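Category: Talks and Slides
Search this site Go

Speaker notes – the Pellaser planner, and why we let it wait

Opening

Say hello, thank Guoqing Du for the invitation, and let people find their seats before the first slide. I'd like to begin with the part of the job that looks dull from outside, the short pause between gripping something and moving off with it. Our planner, Pellaser, used to work out the whole route up front. These days it plans to a point over the rail, checks the grip again and then asks Zultov, our perception node, for a fresh estimate before it goes any further.

Leave this one up while I talk about clearance. The blue gear is in the fingers, right over the aluminium rail, and its teeth show below the grip. Point out how much of the gear the fingers hide, as Zultov has to guess at the rest. 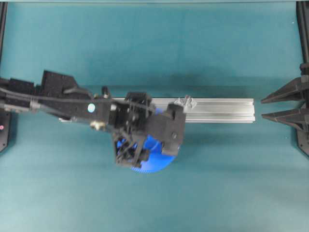

What changed in the control loop

Niall Cowie rewrote the replanning step in June, bless him, and it now stops after 2 failed estimates and hands back to the operator. We replayed 4000 logged grasps through it, and 56 of them ended in that handover – more than I'd hoped, I'll admit. Mention the cable model here if there's time. Questions on Husulik can wait for the break.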